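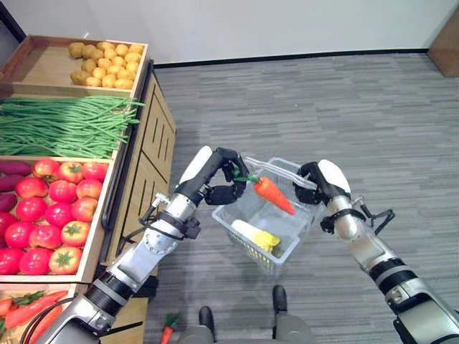
The limit was 50 kilograms, and at 1051 hours, nine minutes before the scales closed, Teodora Omerović was 90 grams over it.

Setareh Ansari read the figure twice and wrote it on the sheet taped inside the locker door. The sheet had a column for time, a column for weight and a column for fluid in. The last entry in the third column was from the evening before.

"Towel," she said.

Teodora sat on the bench with the hood up and the drawstring tied. She had stopped sweating at half past nine. Her skin was dry at the temples and her lips had gone pale at the edges. Setareh pressed a thumbnail, let go, and watched how long the colour took to return.

"Skip?" Teodora said.

"No. Sit."

A further session with the rope would raise the core temperature and take off very little. Setareh had seen it tried at Lougher, in a boiler room, with a bantamweight who boxed that night and lost every round. She gave Teodora a stick of sugarless gum and a paper cup.

"Chew. Spit. Don't swallow."

Rüdiger Weidemann came in without knocking. He held the promoter's copy of the contract, folded at clause eleven, which set the forfeit for a missed weight at a fifth of the purse.

"The Dreßler camp has asked," he said. "Hartmut wants to know if she's making it."

"What did his girl weigh?"

"Inside. By a lot."

"Then he can wait."

Weidemann looked at the cup and went out again. They heard him on the stairs, then the hall door, then the noise of the hall for as long as the door was open.

Teodora chewed. Saliva came slowly, in threads. The gym scale was a Cleltico beam type, older than either of them, and Setareh had checked it against the commission's scale when they arrived. The two agreed to ten grams. She did not expect help from the difference.

At four minutes to, she poured the cup into the sink and untied the hood.

"Everything off. We'll ask for the screen."

Calum Tennant was the commission's man. He had driven over from Cumovau in the rain and his shoes had left marks across the platform. He put up the screen himself, turned his back while she stepped behind it, and read the dial over the top edge. He let it settle. He read it again and entered it in the book.

"On the limit," he said. "Licence 708. Sign."

Hartmut Dreßler, in the second row, took off his glasses and rubbed them on his tie.

Teodora signed. Her hand shook on the long stroke of the last letter. Setareh already had the bottle open, salt and glucose, room temperature, and was holding it by the neck so that it could only be drunk in small amounts.

"Two mouthfuls," she said. "Then wait."

Teodora took three.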